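Verville Laundry Library Opens Its Doors, and Its Dryers

FOR IMMEDIATE RELEASE

VERVILLE – The town of Verville will get its first lending library for household linen this July, in the former Flakum shoe store on Clumness Street. Members will be able to borrow tablecloths, napkins, guest towels, spare sheets and, for the truly unprepared, an entire Thanksgiving.

The Wubshet Linen Library will open with 400 pieces on its shelves, nearly all of them donated by households that had been meaning to do something about that closet for years. Opening hours will be 10 a.m. to 6 p.m. A borrowing card costs $30 a year and covers everyone at one address, including the cousin who is only staying until he finds a place.

"People own linen for the biggest party they have ever given," said Fuad Admasu, founder and director of the library. "Then they store it for the next 20 parties, which are smaller and involve paper plates. I had a banquet cloth that sat in a drawer through two presidents. It has been out in the world more since I started lending it to friends than it ever was with me."

Admasu ran a hotel laundry before starting the project and has firm views on fitted sheets, which he will share whether or not he is asked. The library grew out of a sign he taped up in his apartment lobby offering the loan of a tablecloth. Within a week he had lent the tablecloth, been offered several others, and received one note asking whether he also did curtains. He does not do curtains.

How borrowing works

Members may take up to 30 pieces at a time for a period of 2 weeks. Items can be reserved by phone or at the counter. An online catalog is in preparation and has been in preparation for a while. Until it arrives, the catalog is a three-ring binder with fabric swatches stapled to the pages, and several early visitors have said they would prefer to keep it that way.

Everything goes out clean and pressed. Borrowers are asked to bring it back unwashed, a rule that has caused more disbelief than any other. The library would like to repeat it here: please do not wash the linen. Home remedies for red wine, including salt, club soda, white wine and whatever your aunt used, tend to make the staff's work longer. A note saying what was spilled and when is worth more than any of them. No questions will be asked about the beets.

Late returns cost 65 cents a day per bundle. There is no charge for ordinary stains. Scorch marks, candle wax and anything involving a grill will be discussed calmly at the counter.

Classes and mending

The back room will be used for short evening classes in folding, mending and stain removal, free to cardholders and open to others for a small fee. The opening program includes "Napkins, But Flat," a course for people who have tried the swan and been hurt by it, and "The Dish Towel: A Second Career," on turning worn towels into cleaning cloths, bowl covers and draft stoppers. Hand mending comes later in the summer, once the library has found enough thimbles.

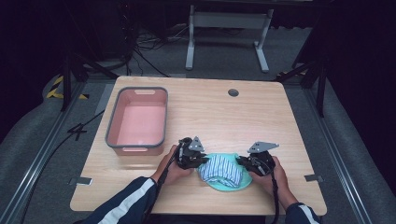 The fitted sheet will have an evening to itself. Admasu teaches a method he learned in the hotel trade, and he says most people pick it up on the third attempt and forget it by the time they get home. Repeat attendance is allowed.

Donations

The library accepts clean cotton and linen in usable condition. Small holes are fine and monograms are welcome, even when the initials belong to a marriage that did not last. The library cannot take pillows, comforters, electric blankets or shower curtains. It has also reached its limit on Christmas tablecloths and asks donors to consider the other months, many of which have nothing.

Pieces too worn to lend are cut down for use in class or passed along to a local animal shelter, where standards of hemming are understood to be relaxed.

Opening day

Doors open at 10 a.m. with coffee and cake, served on borrowed tablecloths. The coffee is deliberate. A stain removal demonstration will follow at 2 p.m., using whatever has been spilled by then. Children are welcome, and may well be put to work.

Media contact

Fuad Admasu, Wubshet Linen Library, Clumness Street, Verville. Reporters wishing to visit before the opening should call at the counter in the morning, before the presses are hot. Swatches available on request.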